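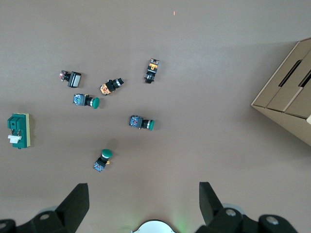
Mixed push buttons and switches spread out beyond the fingers, carton at right. Wrist camera view.

Watus Pick Planner
Grasp planning software for two-finger grippers with a wrist camera

Overview

Every vendor in this business says their software picks anything. Ours doesn't, and we would be careful around anyone who tells you theirs does. Watus takes a wrist camera view of parts lying on a flat surface, proposes grasps, ranks them, and hands the best one to your robot controller along with a path that keeps the fingers clear of whatever else is on the table. If none of the grasps score well enough, it stops and says so.

We wrote it for the kind of work that demo videos skip. Push buttons with contact blocks on the back are a fair test. The cap is round and smooth, the collar is shiny metal, the block is see-through plastic full of screws, and the part never lies the same way twice. A planner that only knows boxes will happily grab one by the cap and let it swing.

What it does

Part outlines. Finds separate parts lying at any angle. Parts should have clear space between them. Touching parts are often read as one, and a heap is out of scope.

Grasp ranking. Up to 400 candidate grasps per view, scored for finger clearance, contact area and distance from the estimated center of mass. That last number is an estimate from the outline, so a part with a heavy end will fool it until you enter an offset.

Keep-out zones. Cartons, trays and fixtures can be drawn in by hand or picked up from the view. We recommend drawing them in. Automatic detection handles a closed box well enough, but flaps and slots still confuse it.

Part families. Teach one green button and the planner will try the same grasp on the others. Similar body shapes in a different color usually work. A rectangular switch block is a different family and needs its own teaching.

What it doesn't do

It doesn't read labels or check part numbers. It doesn't know which end of a switch is fragile unless you mark it. Translucent plastic and chrome rings remain the most common cause of a bad outline, and the 3 series has reduced this without fixing it. Changing the light helps more than changing any setting, and we say that as people who sell settings.

There is no learning in the background. Eleri Prothero, who runs our planning group, gets asked for this at every trade show and still won't ship it. A planner that changes its mind overnight is hard to troubleshoot in the morning.

Setup

Calibration uses a printed target and seven robot poses. Teaching a new part family takes three views, more if the part is reflective. Run the first batch at reduced speed with someone watching, whatever the score display tells you.

Two interfaces are included: a plain socket connection and the Kitano bridge, maintained by Tiago Cardoso. The bridge is newer and has seen less use. If your controller supports both, start with the socket.

Licensing

One license covers one robot. The evaluation copy has every feature and no time limit on simulation, but it won't send motion commands. Bring your own parts to the evaluation, the ugly ones included. Our sample set was chosen by us, and you should trust it accordingly.

Current version: 3.2, released in October
Add-on: Hillel log viewer, sold separately
Technical questions: Bianca Enache, applications desk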